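오이무침 말고, 그냥 오이

요즘 저희 집 냉장고에는 오이가 떨어질 날이 없어요. 3월에 다이어트한다고 한 봉지 샀다가 사흘 만에 물러서 버린 뒤로는 쳐다도 안 봤는데, 얼마 전에 동네 채소가게 클레렐라리(Clerelari)에서 한 묶음에 4,000원 하는 걸 보고 또 홀랑 집어 왔지 뭐예요. 그때부터 거의 매일 썰고 있습니다ㅋㅋ 남편은 이제 도마 꺼내는 소리만 나도 "또 오이야?" 해요. 네, 또 오이예요.

제가 하는 건 요리라고 부르기도 좀 민망해요. 씻어서 동그랗게 썰고 유리그릇에 담으면 끝. 그래도 매일 하다 보니 나름 고집이 생기더라고요. 일단 껍질은 안 벗겨요. 굵은소금으로 겉을 박박 문질러서 가시만 없애고 그대로 썹니다. 초록색 테두리가 남아 있어야 보기에도 예쁘고, 씹을 때 아삭한 맛도 껍질 쪽에서 나는 것 같아요. 양쪽 꼭지는 쓴맛 나는 게 가끔 있어서 넉넉하게 잘라내고요.

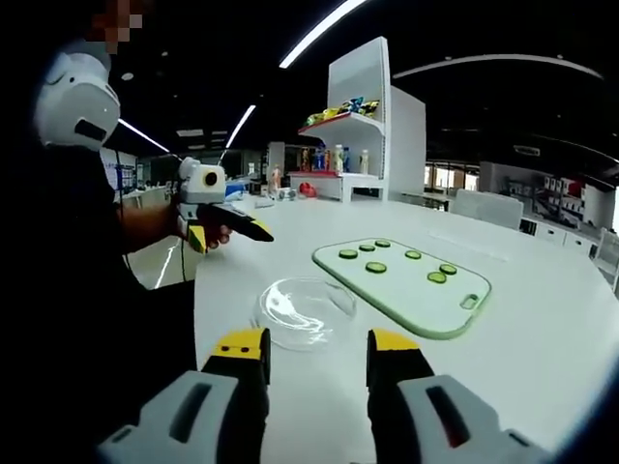

두께는 진짜 취향인데, 저는 얇은 건 별로예요. 얇게 썰면 금방 축 처져서 젓가락으로 집을 때 힘이 없어요. 김밥 단무지보다 살짝 두꺼운 정도? 그쯤이면 손으로 집어 먹어도 모양이 안 무너지고, 그릇에 담았을 때도 서로 딱 달라붙지 않아요. 물론 썰다 보면 어떤 건 도톰하고 어떤 건 종잇장이에요. 채칼을 쓰면 고르게 나오겠지만, 예전에 손가락을 한 번 베인 뒤로 채칼은 서랍 제일 안쪽에 넣어두고 안 꺼냅니다. 무서워요...

그릇은 무조건 투명한 유리! 이건 양보 못 해요. 도자기 그릇에 담으면 냉장고 안에서 뭐가 뭔지 몰라서 결국 까먹고, 일주일 뒤에 슬픈 모습으로 발견하게 되거든요. 유리는 밖에서 다 보이니까 문 열 때마다 눈에 띄고, 그러면 한 개씩 집어 먹게 돼요. 저는 넓은 볼이랑 벽이 곧은 통, 이렇게 두 가지를 번갈아 씁니다.
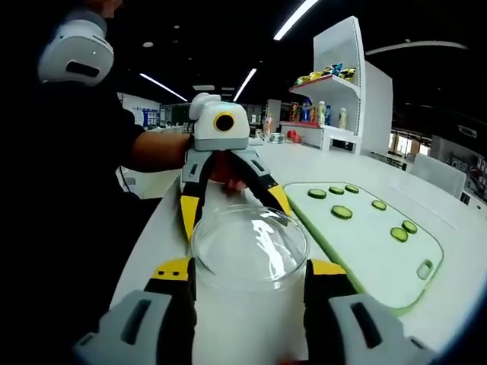 곧은 통 쪽은 씻기가 편해서 점점 손이 더 가요. 구석에 물때도 덜 끼고, 냉장고 칸에 딱 붙여 넣을 수도 있고요. 대신 속이 깊으면 밑에 있는 오이가 물에 잠겨요. 그래서 바닥에 키친타월을 한 장 접어서 깔아두는데, 이것만 해도 다음 날 상태가 꽤 달라요. 볼은 바로 먹을 때 꺼냅니다. 손님 왔을 때 식탁 가운데에 턱 놓으면 별거 없어도 뭔가 차린 느낌이 나잖아요(저만 그런가요?).

도마 얘기도 좀 할게요. 저는 원래 나무 도마파였는데 오이 썰 때만은 하얀 도마가 좋더라고요. 테두리에 연두색이 들어간 걸로요. 하얀 바탕에 초록 동그라미들이 올라가 있으면 그게 뭐라고 기분이 좋아요. 모서리가 둥근 것도 마음에 들고요. 설거지할 때 뾰족한 모서리로 싱크대 긁는 소리, 저는 그게 그렇게 싫어요.
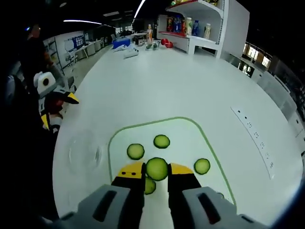
그리고 한꺼번에 도마를 기울여서 와르르 쏟지 마세요. 저도 급하면 그러긴 하는데, 꼭 한두 개가 데굴데굴 굴러서 식탁 밑으로 가요. 오이가 은근히 잘 굴러갑니다. 하나씩 집어서 옮기면 시간이 걸리긴 해도 오래 걸려봤자 노래 반 곡이에요. 옮기면서 너무 얇은 건 제 입으로 직행시키고요. 이게 썬 사람의 특권이죠!

간은 따로 안 하고 먹기 직전에 찍어 먹을 것만 준비해요. 제일 자주 먹는 건 쌈장에 참기름 살짝 섞은 거. 조금 새콤한 게 당기면 식초 2큰술에 설탕 조금, 소금 한 꼬집 넣고 휘휘 저어서 부어요. 이 경우엔 냉장고에 20분만 넣어두면 딱 좋아요. 더 두면 피클도 아니고 생오이도 아닌 애매한 맛이 되는데, 남편은 또 그게 좋대요. 입맛 참 달라요.

식탁 위에서 썰면 좋은 점이 하나 더 있어요. 주방 조리대는 좁아서 도마 놓고 그릇 놓으면 팔꿈치 둘 데가 없거든요. 하얀 상판은 물기가 눈에 잘 안 띄니까 다 하고 나서 손바닥으로 한 번 쓸어보고 행주질하시고요. 저는 이걸 빼먹고 그 위에 책을 올려놨다가 표지가 우글우글해졌어요.
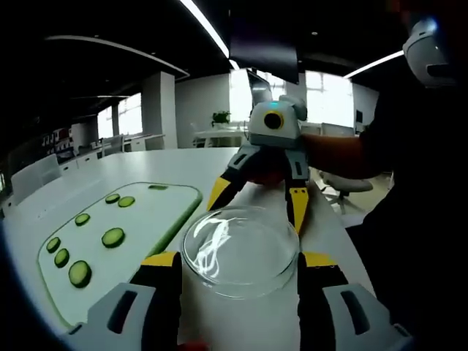
도마 위의 오이와 투명한 유리그릇

다음에는 같은 방법으로 무를 해볼까 싶은데, 무는 써는 것부터가 팔 운동이라 아직 마음의 준비가 안 됐어요. 혹시 쌈장 말고 오이에 잘 어울리는 소스 아시는 분 계시면 댓글로 좀 알려주세요. 마요네즈는 이미 해봤습니다. 너무 맛있어서 문제였어요ㅠㅠ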